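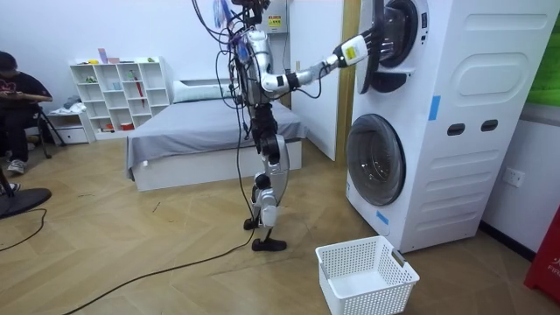
Laundry setup, hand on the upper washer-dryer door.

February 26, 2026

Okay, door day again. We're at 717 saved runs for the laundry set as of this afternoon, which sounds like a lot until you look at how many of them are the same easy pull from the same starting spot. The Gavitz plan asks for 1103 before the first training pass, so there's a way to go, and I'd like the rest to be a lot more mixed than what we have.

Main headache today was the fingers on the rim of the upper door. When the grip lands high the door swings nicely and the wrist stays relaxed. When it lands low the hand slides along the rim and whoever is driving has to chase it. I kept 7 of those slidey ones on purpose and tagged them "recover" – I think the model should get to see what fixing a bad grip looks like. If anybody hates that idea, tell me before I do fifty more!

Feet: I've started varying the stance between runs, a bit closer, a bit farther, sometimes one foot ahead. Closer is easier on the shoulder but then the open door has nowhere to go and bumps the forearm. Farther works better than I expected, though the reach gets long and the arm is almost straight out by the end. Please write the stance in the notes field. I found a whole block from last June where it's blank and I'm not sure we can use any of it.

Pidix dropped the hand stream twice, both times right as the door came free (of course). Restarting the logger fixed it, but those two runs are gone. I went back through the first 625 files looking for the same gap and found it in a handful, so they're in the "check" folder for now and still in the count above. Sorry, I'll redo the number once they're sorted.

Still to do: closing the door from half open, the lower door (haven't touched it yet), then moving things from the basket to the drum. I'd leave the basket empty until the door runs are solid, one thing at a time.

Also the long cable on the floor – walk around it, and check it's clear behind the back foot before you hit record. Picking up tomorrow with low grips, far stance.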